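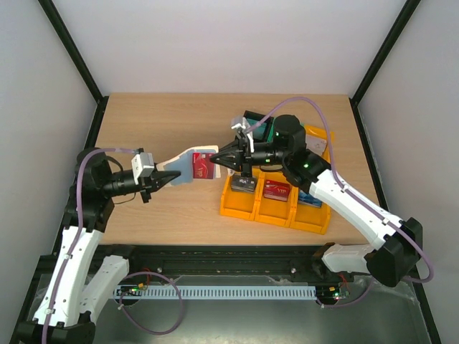 Derese 双臂工作站项目进展报告(开放日部分)

报送:Gladys Bakilana
撰写:Kanini Waweru
日期:2025年11月9日

一、本期概况

本期主要工作是 Irgate 园区开放日的现场演示,以及演示前后的调试。上一期报告列出的待办事项中,换手动作、卡片归位和急停联锁已经完成,夹爪指尖更换推迟到下一期,原因见第五节。经费使用没有超出批准范围,明细由 Stustden 财务另行报送。

开放日分上午、下午两场,每场都安排了讲解和现场提问。演示区设在一楼西侧的大房间,靠近货梯,设备从实验室推过去只需要过一道门。

二、演示内容的确定

申请书里原定的演示任务是分拣小包装盒。十月初我们和 Cellutell 的业务人员开过一次会,对方提出,他们门店后台最费人工的环节是卡片类物品的整理,包括会员卡、礼品卡和卡套的配对。会后我们把演示任务改成了卡片取放和双臂交接。这项改动当时已用邮件报备,在此补入正式记录。

任务流程如下:一侧机械臂夹持卡套,另一侧机械臂与它在台面中部配合,完成卡片的交接,再把卡片送回对应的料盒。台上用的是三联黄色塑料料盒,三格分开放卡。卡片以红色的VIP卡为主,另外配了深色和蓝色的卡,便于参观者从远处分辨当前处理的是哪一种。

难点在交接这一步。卡片薄,卡套受力后会弯,两个夹爪靠得又很近,任何一侧的位置偏一点,卡片就会顶在卡套口上。单臂取放我们在八月已经做得比较稳定,双臂配合到十月中旬才达到可以对外演示的程度。

三、现场准备

工作站沿用实验室的围挡结构,三面白色墙板,木质台面。白墙对腕部相机有好处,背景干净,卡片边缘容易提取。搬运之后重新做了两臂之间的标定,又做了一次相机标定。第一次标定的结果不理想,检查后发现右臂底座的一颗固定螺栓在搬运中松了,紧固以后重做,结果正常。

现场灯光比实验室亮,卡片表面有反光,下午尤其明显。我们调低了相机曝光,把靠窗一侧的百叶帘放下,问题基本解决。今后外出演示应当提前去现场看一次光线,这次没有做,占用了布置当天的不少时间。

线缆方面,两臂的紫色线缆仍然沿臂身外侧走线。参观者中有两位做设备维护的同行都问到线缆会不会在大幅度转动时受拉。目前演示用到的动作范围内没有出现这种情况,但这个意见是对的,换任务以后动作范围会变大,走线方式需要重新考虑。

安全措施按园区要求执行:演示区外拉隔离带,参观者不进入隔离带以内;设备运行时由一名操作员守在急停按钮旁边,讲解另由一人负责,两项工作不兼任。两场都没有发生安全事件。

四、演示情况

上午场由 Kanini Waweru 讲解,先介绍项目背景,然后连续运行交接任务。前面几轮顺利。中间有一轮卡片插入卡套时位置偏斜,程序检测到夹爪受力异常后自动停下,操作员复位后继续。当时向参观者说明了停机原因,有几位对这个检测功能表现出兴趣,问得比成功的那几轮还细。

下午场增加了一个环节,由参观者指定取哪一格的卡片,再由操作员在界面上选择。这个环节事先只在实验室试过,没有写进演示方案,现场效果尚可。缺点是参观者指定之后要等待规划,停顿较长,讲解需要有话可说。后续如果保留这个环节,应先把等待时间缩短。

演示期间收集到的问题,归纳如下。

第一,速度。多数人认为交接动作偏慢。演示时我们确实把速度限制得比较低,一是出于安全,二是为了让人看清楚动作。限制放开以后能快多少,目前只有实验室内的初步结果,还不适合对外给出数字。

第二,换品种的代价。Cellutell 的人员问,如果卡片尺寸改变,需要多长时间重新调试。我们的答复是,同一类硬质卡片只需重新示教抓取点,软质或者异形的卡片要重新采集数据。对方希望得到书面说明,我们已经答应。

第三,夹爪。现在用的两指夹爪指尖较尖,伸进料盒取卡比较方便,但有参观者担心会在卡面留下划痕。我们检查了演示用卡,反复使用的几张边缘有磨损,卡面上的痕迹是夹爪造成的还是料盒摩擦造成的,还不能确定。

第四,成本。有几位来宾直接问整套设备的价格。按照资助协议,现阶段不对外报价,讲解人员统一答复为研究样机。

五、存在的问题

(一)指尖更换延期。新指尖原计划在开放日之前装上,加工件到货后尺寸与图纸不符,退回重做。为了不影响演示,仍使用旧指尖。供应方已确认重做不另收费。

(二)交接失败后的恢复仍依赖人工。现在程序能够发现异常并停下,但不能自己退回到安全位置再试一次。开放日上的那次停机就属于这种情况。这是下一期最主要的开发内容。

(三)台面前方的走线槽和控制板目前是敞开的,作为实验设备可以接受,作为展示设备不够妥当。两块控制板位于走线槽两端,移动工作站时容易碰到。拟加装透明盖板,费用很小,从耗材项列支。

(四)讲解材料不足。只准备了中文版的单页说明,有来宾索要英文版,现场没有。英文版由 Kanini Waweru 负责补上。

六、数据与文档

演示全程保存了两个腕部相机的录像和关节数据,未录声音,镜头朝向工作台内侧,没有拍到参观者的面部。数据已转存到项目服务器,按照数据管理计划的规定命名。试验日志中,开放日前一周的调试记录有两处缺漏,已经由当班人员补记,并注明是事后补记。

交接任务的程序做了版本冻结,开放日使用的版本单独保留,不再修改,便于以后对比。

七、下一期计划

完成新指尖的验收和安装,用新旧两种指尖各运行1000次取放,比较卡面磨损情况。这项试验不需要专人全程值守,可以安排在晚间进行,但料盒补卡仍要人工完成。

开发交接失败后的自动恢复,先处理卡片偏斜这一种情况,卡片掉落的情况放在其后。

答复 Cellutell 关于换品种调试的书面询问,答复稿先送 Gladys Bakilana 审阅,再对外发出。

整理线缆,加装盖板。

八、需要资助方协助的事项

其一,请确认演示任务由分拣包装盒改为卡片交接后,结题指标是否需要相应修改。原指标按包装盒的抓取成功率编写,用在现在的任务上不太合适。我们拟了一份修改建议,随本报告附上。

其二,Irgate 园区询问明年春季是否愿意再参加一次开放日。项目组意见是可以参加,前提是自动恢复功能已经完成。请在下次例会前告知意见,以便答复园区。

附件:结题指标修改建议;开放日演示方案;来宾问题记录。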